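June, a little past nine in the evening

The kitchen window is open and the frogs down by the Panham road are going at it so loudly that I had to read my own first sentence out loud to hear it. I promised myself I'd keep up this diary through the whole tea project, and I've already skipped most of the spring, so tonight I'm sitting down with my shoes off and writing until I run out of things to say (which, as anyone who has had a letter from me can tell you, takes a while).

We got 75 good pours today. I wrote the number on the whiteboard in green and stood there admiring it like a new grandmother. The goal for the week was 100, and I had been quietly sure we would miss it, what with the new gripper bracket and the two mornings lost to a calibration that wouldn't settle. Now I think we'll pass it by lunchtime tomorrow, and I may bring in a pie.

When I first came to Skatuswood I imagined that teaching an arm to pour tea would be mostly a matter of writing things down. Tilt this much, wait this long, tilt back. I had a notebook all ready! But the model learns from examples, one after another, and my notebook has mostly been used for lunch orders and complaints. What we do all day is steer the arm through the pour by hand with the leader controls, save the recording, label it, set the table up a little differently, and do it again. It's closer to teaching a child to tie her shoes than I ever expected, except that the child never gets bored and I do.

The pour itself is a lovely thing to steer once you get the feel. You bring the pitcher over slowly, you let it lean, and there's a moment when nothing comes and you're tempted to hurry. If you hurry, it comes in a gulp and you get a splash on the saucer. I did that so many times in the first month that I started dreaming about it. Now I breathe out as I tip, the way my aunt taught me to do with gravy, and the stream comes down thin and steady. I do wonder whether the model will pick up on that little pause of mine and keep it forever. I rather hope so – it would be nice to leave something behind in there.

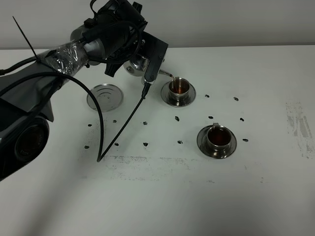
Page 131

I keep going back to how pretty the tea looks against all that steel. The stream is amber on the way down and then it's such a deep reddish brown in the cup, and the second cup nearer the front is full almost to the brim, which makes me nervous even now, sitting at home with nothing to bump. Polished steel is hard on the vision side of things, I should say. The pitcher is practically a mirror, and whatever is near it turns up on its belly, bent all out of shape. We had a long talk in the spring about switching to plain ceramic, and I argued for keeping the steel, on the grounds that people own steel cups and will go on owning them whatever we prefer. I won that one, and I've paid for it in relabeling.

The coffee beans were harder to get used to. There are thirteen of them in the layout, in their loose rows across the white top, and in the labels they're only "small objects, leave alone." The pour is supposed to go on just the same with them there. My back doesn't love leaning over to lay them out, and I've found that when I try to be random I'm terribly tidy about it. Everything drifts into rows! I've started to dread the word random.

Labeling took up the whole afternoon. For every recording we mark where the pour starts, where the stream is going, and where it ends, and then there's a free text box for anything a stranger ought to know. I write too much in the box. I was told so kindly, and I have tried to trim, but I can't see how "good pour" helps anybody when I could say that the tilt was slow to begin with and evened out nicely by the time the cup was half full. The longest note I wrote today was 105 words, for a pour that lasted only a few seconds. I counted them out of guilt and then left every one of them in.

I also threw out several recordings, and that always hurts a little. One had a wobble at the top that I knew was my own tired wrist. Another was perfectly good except that I'd saved it under the wrong task name, and by the time I'd sorted out which was which I no longer trusted myself, so out it went. The Mivthorpe set, the one we were given to start from, has plenty of wobbles left in it, and the early model trained on it poured as if it were riding a bus over a gravel road. I'd sooner have fewer and be able to vouch for them.

The tabletop is looking tired, and so am I. There are smudges along the front and a scuffed patch off to the right that I've gone at with a damp cloth and then with the good cleaner, and neither did much. I've put a new top on the wish list, underneath a second pitcher and a chair that goes up and down properly.

Chraibi wants to hear by the end of the month whether the same examples could be used for their juice counter. I drafted a reply before I left and didn't send it. My feeling is that cold juice in a tall glass is another task altogether, and that they'd be happier collecting a set of their own, even a small one, with their own glasses and their own counter under their own lights. I'd be glad to go over and help them start. It's a pretty drive, too, if you take the road past the reservoir and don't mind tractors.

Tomorrow I want to swap which cup gets filled first, and then try the pitcher only half full, so that it has to lean farther before anything comes. I'm to remember the spare saucer, which is in my bag by the door, and the pie, which does not exist yet. The frogs have quit. I'm going to put the kettle on and pour myself a cup, badly, with my own two hands, and go up to bed.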